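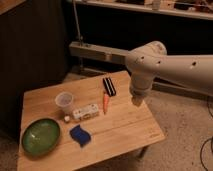 Odds and ends on the play table, and how I get them clean again

Updated 26/08/2023

My butcher-block table is the best thing I ever bought for the house and also the biggest magnet for junk. It's small, it's a nice honey color, and anything anyone in this family puts down "just for a second" lands on it. On a typical afternoon I'll have a green bowl, a sponge, a plastic cup, a toy carrot, some tiny white cube that must belong to a game, and a box lying on its side. I used to sweep the whole lot into a drawer. Then we ran out of drawers (!) and I had to come up with something better, so here is how I do it now.

Get everything off first

I know, I know, you want to wipe around things. I did that for years and ended up with a pale ring where the cup always stood and a sticky patch behind it. Now everything comes off and goes on a tray. Mine is an old Madeo baking tray with a bent corner, no good for cookies anymore but perfect for this. It takes me 4 minutes if I don't stop to read the back of a box.

The wood

Butcher block is made of strips, and crumbs love the seams. Go with the strips, never across them, or you just pack the crumbs in tighter. I use a dry pastry brush first, then a cloth wrung out in warm water with a tiny drop of dish soap, then a dry towel right away. Please don't leave a puddle sitting there while you answer the phone. I did that in July and the grain came up all fuzzy, and I had to sand it back by hand with fine paper.

I oil mine when a drop of water stops beading up. Food-grade mineral oil, a rag, rub it in, leave it overnight, buff in the morning. The little bottle I got at Garside has done three tables and a cutting board and there's still plenty in it.

The sponge

A sponge left lying flat on wood is asking for trouble. It holds water underneath and you get a dark mark the exact shape of the sponge. Stand it on its edge in a dish, or clip it to the faucet with a clothespin like I do. When it's gone all wavy and won't lie straight, it gets demoted to shoes and bike wheels. I cut one corner off the demoted ones so they never sneak back into the kitchen.

Cloudy plastic cups

If your see-through cups have gone frosty, try an hour in equal parts white vinegar and warm water before you give up on them. If it was hard water, it'll lift. If they're still cloudy afterward they're scratched, and you may as well use them for paintbrushes or pencils. Skip the scouring pads, those are what scratched mine in the first place.

Play food and other small plastic

Toy carrots and their friends go in the sink with warm soapy water and an old toothbrush. Squeeze each one first! If it's hollow and has a hole in it, don't soak it, just wipe it over, or it'll be dribbling gray water on you for a week. Lay everything on a towel, pointy ends down if you can manage it.

For dice and tiny cubes I use a tea strainer. Drop them in, swish, tap, done, and nothing disappears down the drain.

Harmonicas

If there's a harmonica in your toy basket, keep it away from the sink unless the maker says it's washable. Tap it against your palm with the holes facing down, wipe the outside with a barely damp cloth and let it air out before it goes in a case. I ruined one of ours by being too thorough. It only plays in now, not out.

Boxes

Small cardboard boxes get flattened the same day, or they get a job. I keep the sturdy white ones for drawer dividers. Check the printing before you toss anything, too. I once recycled a box with the only copy of a part number on it (2532, I will never forget it now) and spent more than 3 evenings hunting for the right lamp fitting.

The bowl trick

A shallow oval bowl is the one thing I let live on the table full time. Everything small goes in there during the day and gets put away after supper. It has to be shallow. I tried a deep Serkau mixing bowl and there were 11 hair ties and a battery at the bottom before I ever looked. If yours is glossy inside, a quick wipe with a dry cloth is all it needs most nights.

Next up I'm tackling the shelf over the washer, so if you've got a cure for detergent drips, leave it in the comments.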